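A Sunday at the Flositz Packing House

I had wanted to see the Flositz packing house for two years. It stands on the road between our village and Brukala, and every autumn when we drive by there are trucks in front and the smell of fruit comes into the car. On 29 Oct 2023 they opened the doors to visitors, and I went with my sister and her little son. The entrance was free, and the parking was in the field behind the cold store. I advise good shoes, the field was very soft after the rain.

At the gate we received a paper map and a hair net each. My nephew did not want the hair net, but he saw that the grown men had to wear it too, and then he agreed. The tours started every half hour from the old weighing room. Our guide was Eleri Bevan, and she has been in the packing of fruit and vegetables most of her working life. She spoke loud and clear, which was good for me, because my ear is still slow with English when there are fans running.

The first stop was the receiving hall. The fruit comes in big bins, and a person looks at each bin before it is accepted. Eleri showed us how she checks a lemon: she does not squeeze it with the fingertips, she lays it in the palm and closes the hand around it. With fingertips you leave a small bruise that you do not see today, and the customer sees it on Thursday. I tried it with a lemon from the bin and I think I squeezed too much.

The peppers come in smaller crates and are more patient, she told us. A chili has a hard skin and can lie on other chilies without harm. But the stem must stay on. When the stem is broken off, the top opens and goes soft, and one soft pepper can spoil its neighbors. Somebody asked if the dark red ones are hotter than the bright red ones. She said it depends on the variety, and that she herself does not eat any of them.

Then we walked through the cold store. I will not write much of it, it was dark and cold and we went quickly. My sister liked it more than I did. She works in a hospital kitchen and wanted to know how the air is moved and how often the doors are opened, and she got good answers. The lemons and the chilies do not stay in the same room, as they like a different temperature. I did not know this. At home everything goes in the same drawer of the refrigerator.

After the cold store came the part I enjoyed most, the packing hall. On a weekday it is full of people, but on the open day only one line was running, slowly, so that we could see. The plastic boxes come down from a rack above, the fruit comes from the side, and the packer fills from the back to the front. The next table was for the presentation of small packs, the ones that go to shops in the town. The yellow fruit was in a clear box, in three rows, and the chilies lay separately in an orange tray, with the stems all to the right.
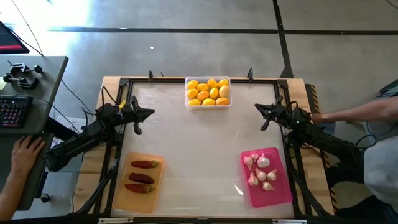 Kedel wanted to know why anybody would pack fruit so tight, when at the market it lies in an open heap and each customer takes what he likes. In his opinion a closed box only helps the seller to hide the bad one at the bottom. He said this quite strongly, and a few visitors nodded.

Eleri did not become angry. She answered that a box with empty places is worse for the fruit, for it rolls in the truck and the skins rub together. When the rows are full, every piece holds the next one. About the hiding she said he was partly right, and that is the reason they use clear boxes now. You can turn the box over in the shop and look at it from below. Before, they had cardboard ones with a net on top, and there were more complaints. Kedel was not fully satisfied, but he bought a box at the end, I saw it.

What I found interesting is that the fruit in one box does not have to be all the same. In the clear box one of the fruits was clearly larger and paler than the rest. I asked if this was a mistake. She explained that in the first class the size must be equal, and in the second class a mixed size is allowed, and the color can go from pale to almost orange. The second class is cheaper and the taste is the same. Since that day I buy the second class, when I can find it.

The trays for the chilies are open. The packers lay them by hand, side by side, stems in one direction. I thought it was only for beauty, but it has a use too: the stems are stiff, and if they point everywhere they scratch the skin of the others. My nephew was allowed to lay a tray at the children's table. He put the peppers like the rays of a sun. They gave him a sticker for it anyway.

At the same table you could learn the label. There is a number for the field, a number for the day, and a letter for the packing line. If a shop calls with a problem, the packing house can find the bin in a short time. A young man showed it on a computer with an old label, and it came to a farm near Brukala, at field 57. A woman in our group lives next to that field, and she was very glad to hear its name, and told us all how it floods in spring.

Before the end we visited the washing room. The crates go through a tunnel with hot water and come out on the other side, and 500 of them can be washed in an hour. The noise is terrible. They offered us ear plugs, take them. The water is filtered and used again for the first rinse, and for the last rinse it is always fresh.

The lunch was in a tent. There was a lemon soup, which I never ate before and which was better than it sounds, and a stew with chili made by a small kitchen called Pumphrey. They had a mild pot and a hot pot, and the hot pot was empty when we arrived. The mild one was hot enough for me - my sister laughed at my face. The cake was finished too. If you go next year, eat first and do the tour after.

In the small shop by the exit they sold boxes from the morning and jars of chili paste. I bought one jar and two boxes of lemons. We paid in cash, because the card machine had no signal in the hall. The queue was long but friendly.

A few practical things for those who plan a visit:

The tour takes a little more than one hour, with a lot of standing. There is a bench in the weighing room and one in the packing hall, no others.
The floor is flat, and a wheelchair can pass everywhere except the small stair to the washing room.
Each tour takes limited people, and the last places were gone before lunch.
Bring a sweater for the cold store, also in warm weather.
Dogs must stay outside.

Two things could be better. The signs from the main road were too small, and we drove past the gate and had to turn at the gas station. And I would like to see the sorting by color, which was closed on that day for repair. Eleri said to come again in October, when the new sorting line is ready. We probably will. The chili paste is half finished already, and my nephew still has the hair net on his bedroom door.

Recent posts
A walk along the canal at Brukala
Lemon soup, my second try
The bread fair: what we ate and what we carried home
How I store chilies through the winter
100 jars: a morning with the jam makers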